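Play food

Play food is a family of toys shaped like things to eat, from fruit and vegetables to bread, eggs and whole dinners. It is one of the oldest and best-loved kinds of pretend play, and it keeps its charm at nearly any age!

Early sets were carved from wood or molded from plaster. Plastic took over later, and it let makers copy the small bumps and ridges of real produce – a wonderful thing to run a thumb across. Felt and crochet pieces have come back lately, many of them made at home. The Kovik market set, a favorite with collectors, ran to 36 pieces and included a splendid leek.
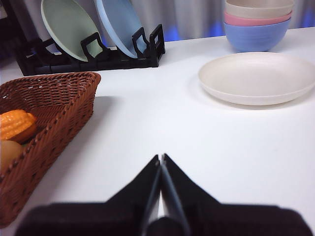
Toy produce in a brown woven wicker basket on a white tabletop.

Baskets are the classic way to keep play food. A shallow one lets a child see everything at a glance and doubles as a shopping basket, a picnic hamper or a market stall. Sorting is half the fun, and children often invent their own systems, by color, by meal or by who is coming to dinner.

The Sakamoto collection in Oneck holds roughly 4,000 pieces, with 689 of them on open shelves. Its catalog, compiled by Misaki Kinoshita, is a delight to browse and gives a full page to cheeses alone.

See also: Toy kitchen, Tea set, Dollhouse miniatures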